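# In praise of the dull half hour

Friday, September 12, 2025

I have been looking after one humanoid for long enough now that people at parties have stopped asking me whether it will take my job and started asking me what I do all day. I tell them I look at cables. They laugh, and then they go get another drink, and I'm left there wanting to explain that I meant it, and that I think looking at cables is the most underrated work in this whole business.

So let me explain it to you instead, since you were kind enough to click.

Our cell at Dronuvley is called Etoto, after a name Hamdia Wolde gave the first machine that ever stood in it, and the name stuck to the floor when the machine moved on. It has a round carpet, a glass table, a striped line you don't cross while the arms are live, and a checklist in a plastic sleeve that I wrote and that everybody else has complained about at one time or another. The checklist takes 20 minutes if you're brisk and half an hour if you're me. My opinion, and I'll hold it against all comers, is that those minutes should never be shortened, and that a lot of the trouble I hear about from friends at other shops comes from somebody shortening them.

The trouble with a humanoid is that it has so much body. An arm bolted to a bench has one place it can go wrong at a time, or near enough. Ours has two arms, two legs and two hands full of little joints, and the cables have to follow all of it. A loop that hangs nicely with the elbow bent can pull tight when the arm goes out over the table. A loop that's generous enough for the long reach can swing low and find a knee. You can't settle this with the machine standing at attention. You have to put it in the poses it will really work in, with both feet where they'll really be, and then get down on the carpet and look up at it like a mechanic under a truck.

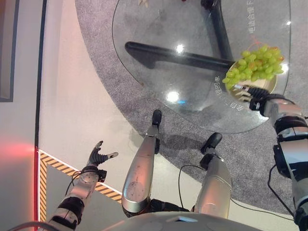 Suleiman Etim, who trained me and has more patience than anyone I know, used to make me run my finger along every cable from the wrist back to where it disappears into the housing, with the power off, saying out loud what I felt. Smooth, smooth, tape, smooth, kink. I felt ridiculous. I also found a nick on my 5th day that I'd have walked right past, and I've been running my finger along cables ever since.

Then there's the question of what you check the hands with. Plenty of people like blocks. Blocks are tidy, they're the same every morning, and you can write down how far off you were. I have nothing against blocks, and we do use them for zeroing. But once the hand is zeroed I want fruit on the table, and I want a plate with a rim, and I've had this argument with Nkrumah Kyei so many times that we could each do the other's part. He says fruit is different every day and so it tells you nothing. I say fruit is different every day and that's why I buy it! A bunch of grapes has a stem and a lot of soft places, and it shifts its weight when you take hold of it. If a finger is closing a hair too early, a block will forgive it. Grapes are much less polite, and you get to wipe the glass.

The plate does a different job, which is to check that the fingers can get in under an edge without shoving the whole thing across the table. I always do the plate and the grapes with the hand I've just worked on, and then I do them again with the other one, even though nobody has touched the other one, and yes, I know how that sounds.

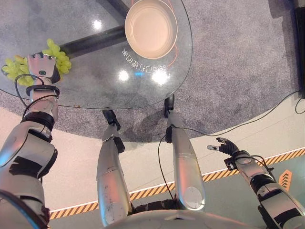 Which brings me to glass. Montserrat Arrieta over at Kumsa thinks I'm out of my mind to set up on a glass table, and she has a point. Glass throws the ceiling lights back at you, it shows the carpet and the table's own legs through the top, and ours has lettering on it besides. If all you want is a smooth morning, put down a plain matte board and be happy. I did that for my first 2 months. Then we'd take the board away for the real work and spend the afternoon puzzling over reaches that had been fine before lunch. I'd sooner meet the bad surface early, with the checklist in my hand and coffee still in me, than meet it later with visitors standing at the line.

I'll admit the case against me. Wondimu Berhe keeps our schedule, and he once worked out that my fussing had eaten 824 minutes in a single stretch of bookings. He wrote the number on the whiteboard and underlined it, and he was nice about it, but it stayed up there a good long while. He'd like the machine to check itself. Some of that is coming, and I'm glad of it. The joints already report their own temperatures and complain when they're unhappy, and in October we're supposed to get a tool from Asau that compares each finger's motion with the day before. I'll use it gladly. I'll also still get down on the carpet, because no joint has ever reported to me that the cable next to it was lying where a foot was about to go.

What I'd ask of anyone running a cell like ours is to put the setup time on the schedule under its own name, with a person's initials beside it, so that it can't be quietly borrowed when a session runs over. Pay for it like work. Let the new people do it slowly, and let them say the silly words out loud while they do. And if they want to buy the grapes, give them the money for the grapes. Nkrumah eats whatever is left in the bag anyway.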